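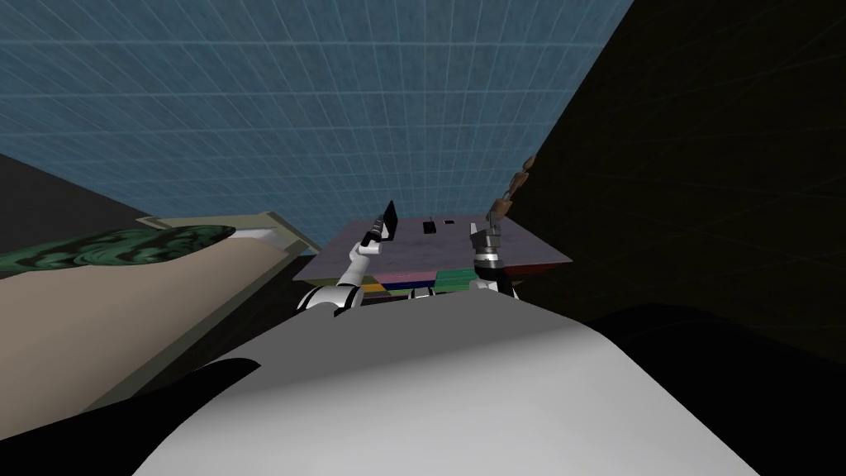

Abb. 1: Simulierte Zweiarmszene, Blick von unten über die Vorderseite des Roboterkörpers auf Arme und Tischplatte.

15. März 2021 - Lehrstuhlskript Robotersimulation, Redaktion Callunness
4 Kommentare - 11-mal geteilt

4.2 Randomisierung des Blickpunkts

Eine in der Simulation gelernte Greifstrategie überträgt sich schlecht, wenn alle Trainingsbilder aus derselben Kamerapose stammen. Das Verfahren Leveck zieht deshalb zu Beginn jeder Episode eine neue Pose. Zugelassen sind auch ungünstige Lagen, bei denen der eigene Körper einen Teil des Bildes verdeckt (Abb. 1). Die Gelenkwinkel beider Arme gehen als Zustandsvektor getrennt in das Netz ein.

Bezeichnungen: q Gelenkwinkel, T Kamerapose, o Bildbeobachtung, a Aktion. Die Strategie hat die Form a = f(o, q). T wird ihr nicht übergeben und muss implizit aus dem Bild erschlossen werden.

Hintergrund und Wände werden bewusst einfach gehalten. Das Gitter auf der blauen Wand liefert Fluchtlinien und damit einen Hinweis auf die Neigung der Kamera. Im Datensatz Mercado wird es in einem Teil der Episoden abgeschaltet.

Ergebnis (Testreihe Giromell, Stand Dezember): Mit fester Pose fiel die Erfolgsrate bei verschobener Kamera um 41 Prozentpunkte, mit Randomisierung um 11. Ausgewertet wurden 2 Aufgaben mit gleicher Netzarchitektur. Der Abfall ohne Gitter wurde nicht getrennt erfasst - die Werte sind insofern nur eingeschränkt vergleichbar.

Zur Übung: Geben Sie an, welche Komponenten von T bei bekanntem q aus der Lage der Greifer im Bild bestimmbar sind. Die Kamera gilt als kalibriert, Verzeichnung wird vernachlässigt.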